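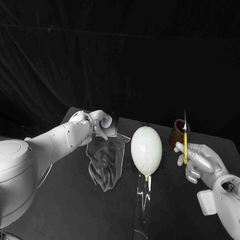 About Dudus

Dudus writes the software that sits between a robot's cameras and its motors. We're a small company in Sketham, up a flight of stairs from a bicycle shop, and most of what we do is perception and planning for machines with two arms: working out what is on a table, which hand should go where, and how to get both of them there without one elbow arguing with the other.

We started with six people and one rather stubborn question, namely why a robot that could weld a car door to a hair's width got so confused by a dish towel. Rigid things were well looked after even then. Soft, shiny and see-through things were not, and those happen to be the things most homes and workshops are full of (have a look in your own kitchen drawer!). So we went after cloth, clear tape, balloons, thin cards and scissors, and we have grown very fond of them all, even the tape, which still gives our depth estimates a hard time on a bright afternoon.

Our main product is Kivon, a planner for two-handed work. You give it a goal and a model of your arms, and it shares the job out between left and right, keeps track of what each hand is holding, and plans again when something slides or rolls. It updates its picture of the table 50 times a second. Alongside it is Odoi, which began as a log viewer we wrote for ourselves one wet May and kept adding to, because customers would see it over our shoulders and ask for a copy. Odoi lines up camera views, joint positions and planner decisions on one timeline, so when a grasp goes wrong you can scroll back to the moment the software changed its mind. Our own library now holds 3,965 recorded tasks, and every new release of Kivon is replayed against 3,185 of them before it goes out the door. The rest are waiting for somebody to label them, and we do get to a few each week.

We work with research labs, equipment makers and a handful of companies who are building their very first robot and would like some company while they do it. We answer our own support mail, usually before lunch, and we're always glad to hear from people whose objects are more awkward than ours.

Visitors are welcome in Sketham most mornings. Write ahead and we'll put the coffee on.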